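Budget season, or why my spreadsheet has a tab called "cables"

2019-10-31

So the quote from Skaltmont came in and I've read it on my phone, on my laptop, and then printed out with a highlighter like I was studying for an exam. It's for two arms on a mobile base, plus grippers, plus a line called "commissioning" that I had to phone them up about. I've been putting off this post for ages and a few of you have asked how the planning is going, so grab a coffee, it's a long one and it's mostly about money.

If you're new, the project is called Vunduris (long story, it was the name of a folder and then it stuck) and it's a two-armed robot that can help in an ordinary room with ordinary furniture. Drawers, benches, shelves, that kind of thing. I've got Yoga Menon doing the software side with me and Slamet Latuheru looking after anything that bolts onto anything else. We have a bit of grant money, a bit of our own, and a cut-off in November when we have to tell the grant people what we're buying. Miss that and the equipment portion rolls over to somebody more organised.

We've done the whole thing in simulation so far. That was Yoga's call and I grumbled about it at the time, I wanted a real arm on a real table, even a small one! But every time we've nearly bought something, an afternoon in the simulator has changed the shopping list. The big one was reach. I'd been pricing the shorter arm, the one that's a good deal cheaper, and I was very attached to it. Then we spent a day driving the thing around a room in the sim with a long counter in it and looking at what it could and couldn't get to from where the base was parked.
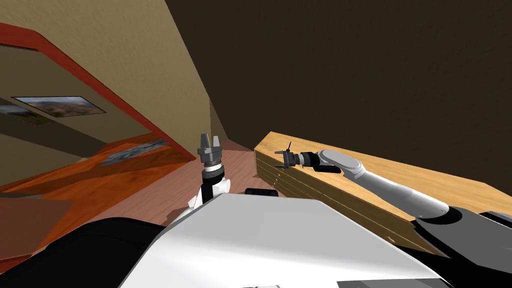

The short arm is off the list, anyway. You can get to the near side of most furniture with it and then you're shuffling the base for everything else, and every shuffle is time and another chance to bump something. The longer one costs 20 percent more per arm. I moaned about that for a full evening and then put it in the spreadsheet, and once it was in there I stopped minding so much. Funny how that works.

OK, grippers. I had no idea how much of the budget would go on grippers. When I started I had them down as an accessory, sort of like the bag that comes with a camera. They are not priced like the bag! Bovus make the parallel-jaw one we like and it's lovely and it needs its own coupling, its own cable, and a licence for the nicer control software, and we need two of everything. Slamet's view is that we should skip the licence and write our own. Yoga's view is that Slamet should then be the one who writes it. I've left it as a yellow cell for now.

What I've been trying to do is split the spreadsheet into things that have to be right on day one and things we can swap later. Arms are day one. The base is day one. Grippers I had as "later" and I've moved them, mainly on account of the fingers. If you change the gripper you change where the fingertips are, and then all the practice we've done in the sim needs redoing for the new shape. Yoga explained this to me with two forks and I finally got it. Fingers by themselves you can swap fairly happily. Slamet wants to print a few lengths and I've given him a small pot of money for plastic and screws, which he's already asked to have made bigger.

Then there's lead time, which I had completely left out of version one. The arms are 15 weeks. FIFTEEN. I checked that I hadn't misread days. The grippers are 8 weeks, and the base sits somewhere in between depending on which battery we go for. So if we order everything on the same morning, the grippers show up first and sit in a cupboard with their warranty ticking away. I've started a little calendar strip along the top of the sheet with the order dates staggered backwards from when we want it all in the room, and it's the single most useful thing I've made this year. I'd recommend it to anyone buying more than one big item from more than one place. Ask when the warranty starts, too. For some it's delivery and for some it's the first time you switch it on, and you won't find that out from the brochure.

I got a second quote from Santoso, who do refurbished gear out of a unit near the rail yard. Very friendly, very quick to answer emails, and the arms they have are a generation older. On paper the saving is huge. The catch is spare parts: there's a stack of them now and no promise about three years from now. I went back and forth on this more than on anything else. If it were one arm for learning on, I'd have bought it on the spot. For a matched pair that has to work side by side I want them the same age, with the same firmware, from the same box practically. Santoso were good about it and they're still in the plan for the test bench, a used controller and a power supply, all the dull stuff that doesn't care how old it is.

The other thing the sim has been useful for is working out how the two arms get along with each other. I'd been picturing them like my own arms, you know, they just don't run into each other. Well. Robot arms will very cheerfully head for the same bit of air if you let them. We've been moving them about near each other and looking at what sort of clearance we'd want around the grippers, and which cables would have to go where.
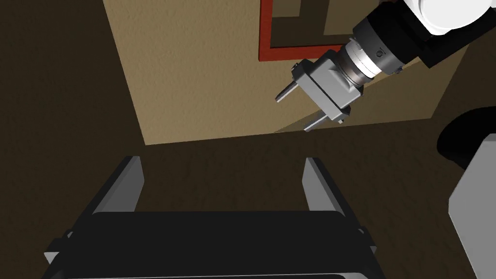

Both grippers open and empty in the simulated room, one up close and one over by the tan wall.

That session is where the tab called "cables" came from. The sim doesn't do our cables at all, so a real arm has all this extra stuff strapped along it that ours doesn't have on screen, and it needs slack in the right spots. Slamet sat next to me going "and a clip there, and a clip there" and I typed it all in. None of it is expensive on its own. Clips, sleeving, the proper right-angle connectors (the straight ones stick out and get whacked), spare connectors for when you whack the right-angle ones regardless. I added it up at the end and it came to more than my bike.

We also put in a line for a second emergency stop. The base comes with one, on the base, and if the robot is between you and the counter you don't want to be reaching around it. The wireless kind is dear. I tried to be clever and find a cheaper one and Yoga gave me a look, so the dear one is in the sheet in green and nobody is allowed to touch that cell, me included.

Things I got wrong in the first version, so you can avoid them:

Freight. I had a guess in there and the guess was silly. Batteries that size travel as dangerous goods and get their own paperwork and their own price.

Tax and duty. I'd done it on the hardware and left it off the freight.

The floor. Slamet asked how heavy the whole thing was, then asked what our floor was rated for, and I said "floor things?" We now have a letter from the building people and it's fine, but it took ages to get and cost a fee I hadn't planned for.

A graphics card. We've got one machine running the sim and the three of us take turns. Once the real robot is here somebody will be on it all day and somebody else will still want the sim, so that's another computer. I'd somehow budgeted for a robot and no way of talking to it while anyone else was working.

Training. Skaltmont include one day on site. I asked what a second day costs and then sat quietly for a bit. We're taking it, though. Of everything on the list I think that's the one I'd have regretted cutting.

Contingency I've set at 17 percent, and yes, I know that's an odd number. I started at the usual ten, Slamet wanted 25, we met near the middle and then trimmed it so the total landed under the grant line. Very scientific.

Where it stands tonight: the arms and base are agreed, the grippers are agreed apart from the yellow licence cell, and the used bench gear is on hold at Santoso with our name on it. I still have to ring Skaltmont and see whether they'll hold the price if we take delivery in two lots. The person on the phone last time said "possibly" in a hopeful sort of voice, and I'm counting that as a yes until I hear otherwise.

If any of you have bought a mobile base and had to choose between the standard battery and the big one, please leave a comment. The big one adds weight and I really don't want to go back to the building people for another letter. And if you've got a favourite brand of cable clip, Slamet reads the comments and he will want to discuss it with you at length.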